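From: onov-moderator
To: prenau-workroom list
Subject: Re: [workroom] Covering the upholstered chairs for the sheath sessions
Time: 4:10 pm

Replies inline. I trimmed the parts that were settled last month.

> We are still getting dye and wax on the gray chairs. The vinyl
> drop cloth from Zurnport is too stiff to sit in the angle between
> seat and back, and it slides off when anyone stands up. I would
> rather not spend on fitted covers. Does anyone have a better
> material in mind, and does it have to be bought new?

It does not have to be new. I have switched to party table covers, the striped kind sold for birthdays. One cover does one chair. Drape it from the top of the backrest, let it fall forward, then push the slack into the crease with the side of your hand before anything is set down. If the slack is left out, the cover bridges the gap and small parts roll under it.

The vinyl drop cloth can stay on the floor. It works there.

> Second question. Where are the finished sheaths supposed to go
> between stitching and the edge coat? Last time they were stacked
> on the table and the snap studs marked the leather underneath.

Do not stack them. Lay them singly on a covered seat, stud side up. The table is needed for the mesh basket and the pattern cards, and it has been too crowded for loose work since we moved the outlet strip.

The marks you saw are from the ring-shaped studs. They will press a circle into veg-tan if two pieces sit face to face overnight. The flat rivets do it less. I tested both on offcuts of the Rondonuwu side with a 540 gram weight on top. The stud ring was visible after 2 hours and did not come out with a bone folder. The rivet left a faint edge that did come out.

> Third, the mouth of the fan pattern keeps curling. Is that the
> leather or the cut?

Mostly the cut. The mouth runs across the belly end of the hide on the current layout, and the fibers there are loose. Turn the pattern so that the straight side follows the backbone line. You lose some yield. From one side I got 33 pieces before the change and fewer after it, and I consider that acceptable. If you have pieces already cut the old way, dampen the mouth, close it over a scrap of board, and leave it clamped until it is dry. The raw edge should then be sanded with 200 grit before the coat. Sanding first and clamping second lifts the grain again.

Stitching on the curved side is fine as it is. Keep the line where it is marked. Moving it in toward the center makes the pocket too tight at the bottom corner, and the corner rivet ends up carrying the load.

> Last, can we leave food off the chairs?

Agreed. Fruit can go to the shelf by the door. The covers wipe clean, but leather next to anything juicy will spot, and a water spot on undyed leather does not go away. Please treat this as applying to cups as well.

Remaining items from my side:

Covers get folded along the existing creases and go back in the drawer under the pattern cards. Do not roll them, they come out curled and will not lie down.

Throw a cover out when it has a hole in the seat area. A hole near the border can be ignored.

The Prenau order form still lists the drop cloth as a chair item. I will correct that in September unless someone gets to it earlier.

I have no preference on the print. Plain would be easier for finding dropped rivets, since the dots on these are close to rivet size, but I have not found plain ones in the same weight.

Two views attached inline. The list software drops attachments from the digest, so digest readers will need the web archive.

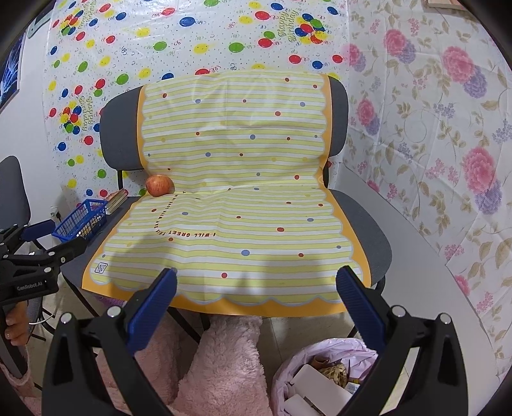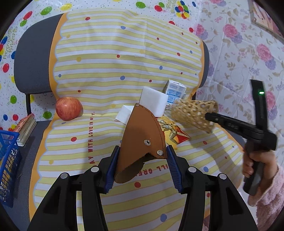
Both: striped cover draped over the back and seat of a gray chair. Second: fan-shaped sheath with corner rivet and curled mouth.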